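Billulum course – frequently asked questions

I get the same handful of emails every time a new group starts, so I've put my answers in one place. If yours isn't covered, write to me and I'll add it.

Do I need to have programmed before?

Nope! The first lesson starts with opening a terminal and typing one line. If you've written a spreadsheet formula you already know more than you think. People who come from another language usually skim the first 3 lessons and slow down when we get to functions.

Which version of Python should I install?

Whatever the current release is when you sign up. I don't use anything fancy, so if your work laptop is stuck a version or two behind you'll be fine. Please don't use the copy that came with your operating system, though – install your own and leave that one alone.

Why do you make us write loops before showing us the short way?

I get grumbles over this every September. List comprehensions are lovely and I use them all day, but when one breaks you have to unroll it in your head, and that's miserable if you've never written the long version. So lesson four is all plain for loops, sweeping through a list one item at a time and tossing out the blanks. 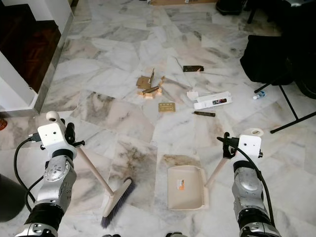
Lesson five is where we squash those same loops down to one line each. Keep your lesson four files, you'll want to compare them side by side.

How long does the whole thing take?

There are 14 lessons. Most folks do one or two a week in the evenings. Dong-geon Yoo went through the lot during a single vacation and then emailed me to ask for more exercises, but please don't measure yourself against Dong-geon.

My script can't find my data file. What did I do wrong?

Nine times out of ten you're running the script from a different folder than the one you think you're in. Print the current working directory as the first line of your script and look at what comes out. If it isn't the folder with the CSV in it, either move there or give the full path. (On Windows, put an r in front of the path string or the backslashes will bite you.)
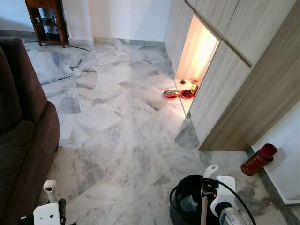

Brown sofa, side cabinet and marble floor

Can I use a notebook for the exercises?

Sure, up to lesson nine. After that we start splitting code into modules and importing them, and notebooks get in the way – you change a function, forget to reload it, and spend half an hour chasing a bug you already fixed. I lost most of a Tuesday to that one myself.

What's the Wultthorpe data set?

It's the practice file for the second half, 300 rows of made-up library loans. It has missing dates, a column with two different spellings of the same branch and a few numbers stored as text. I left the mess in on purpose, so please don't send me corrections! Lizelle Lekota put it together, and she has a cleaned-up copy you can check your work against once you finish lesson twelve.

Do I need Fladia or Steyn?

No. Fladia is the editor I use in the videos, and any editor that shows line numbers will do. Steyn is the little script that checks your exercises. You can get by without it, but it does give friendlier messages than a raw traceback, and it runs from the command line with no setup.

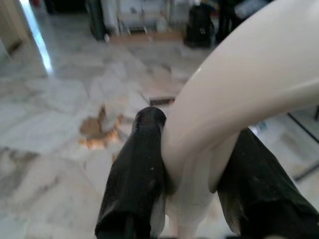

Close-up of a curved white shape

How do I ask for help?

Post in the forum with the code, the full error message and what you expected to happen. Text please, no photos of your screen, I can't copy and paste from those. I have 55 people in the current group and I read everything, usually around breakfast time.

Can I share my solutions?

Yes, put them wherever you like. Just leave the answer files for lesson fourteen out of it, those get reused with the next group.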